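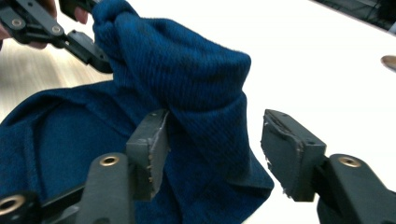
Galerie: Greifer-AG, Textilrunde

Hallo zusammen! Es hat ein bisschen gedauert, aber jetzt ist die Seite zur Textilrunde endlich online. Für alle, die neu dazugekommen sind: Wir sind die Greifer-AG, wir bauen Handgreifer, nehmen damit Alltagskram in die Hand und zeichnen auf, wie man das macht. Unser Projekt heißt Ratton (fragt nicht, der Name stand irgendwann an der Tafel und ist geblieben), und im August wollen wir damit beim Bitgate antreten, Kategorie weiche Gegenstände. Ich habe die Texte geschrieben, die meisten davon abends um halb elf, also seht mir Tippfehler bitte nach.

Blauer Strick

Ein Greifer oben an der Spitze der Falte, der zweite wartet offen darunter. Diese Übergabe ist mein Lieblingsmoment und gleichzeitig der, bei dem wir am meisten fluchen! Wer oben hält, muss richtig stillhalten, und wer unten kommt, will natürlich immer zu früh zu.

Der Strick hat Rippen, die schräg laufen, und an denen sieht man wunderbar, wie der Stoff zieht, wenn er an einem einzigen Punkt hängt. Mit dem glatten Baumwolltuch vom letzten Halbjahr war davon nichts zu erkennen, da hing einfach ein Lappen.

Die grauen Polster

Ja, die Kanten sind angeschlagen. Zixuan Peng hat schon einen neuen Satz gezeichnet, mit etwas mehr Rundung vorne, und ich bin sehr gespannt, ob die an grober Wolle weniger hängen bleiben. Bis dahin fahren wir mit den alten weiter, mit denen haben wir immerhin die ganze erste Serie geschafft.

Messingeinsätze

Kleines Detail, große Liebe: die Gewindeeinsätze in den schwarzen Teilen. Bei der ersten Version haben wir die Schrauben direkt ins Plastik gedreht, und nach dem dritten Umbau drehte alles durch. Jetzt wird mit dem Lötkolben eingeschmolzen (Fenster auf, es müffelt), und wer schief einschmilzt, druckt das Teil selbst neu. Ich habe drei neu gedruckt.

Falten, Stufe eins

Unser Ablauf für ein Tuch geht so: an der Mitte fassen, hochziehen, übergeben, ablegen, glatt streichen. Klingt langweilig, dauert mit der Hand zwei Sekunden und mit zwei Greifern gern mal eine halbe Minute. Für den Wettbewerb brauchen wir 500 saubere Durchgänge, und sauber heißt: beide Backen geschlossen, bevor die andere loslässt. Fast alle scheitern am Anfang am Glattstreichen, weil man mit so einem Greifer kein Gefühl für den Tisch hat.

Das Protokoll

Für jede Aufnahme eine Zeile: Stoff, Person oben, Person unten, geklappt ja oder nein. Im ersten Halbjahr haben wir das auf Zetteln gemacht, und einer davon ist mit einer Jeans in die Waschmaschine gewandert. Seitdem gibt es eine Tabelle, und darin stehen inzwischen einige 1.000 Zeilen, wenn man die Becher und Löffel vom letzten Jahr mitzählt.

Gegen Clekwood

Das Team aus Clekwood war für einen Nachmittag bei uns, und es war richtig nett! Sie fassen Stoff grundsätzlich an einer Ecke, wir an der Mitte, und darüber wurde sehr lange und sehr laut diskutiert. Beim Handtuch lagen sie vorn, beim Strick wir. Am Ende stand es 16 zu 5 für uns, allerdings auf unserem Tisch und mit unseren Greifern, das Rückspiel wird also lustig. Danke noch mal für den Kuchen, die Form steht hier und kann abgeholt werden.

Die Shao-Aufgabe

So nennen wir die Übung, bei der der Stoff auf links liegt und erst gewendet werden muss. Bisher hat sie bei uns genau einmal geklappt, und zwar als die Aufzeichnung aus war. Wir üben weiter, vielleicht mit einem kürzeren Ärmel, da gehen die Meinungen auseinander.

Was als Nächstes kommt

Erst die neuen Polster, dann Socken, dann eine Runde mit richtig schwerem Frottee. Wer noch einfarbige Stoffe mit gut sichtbarer Struktur zu Hause hat, bitte gewaschen in die Kiste neben der Werkstatttür legen. Kariert haben wir genug!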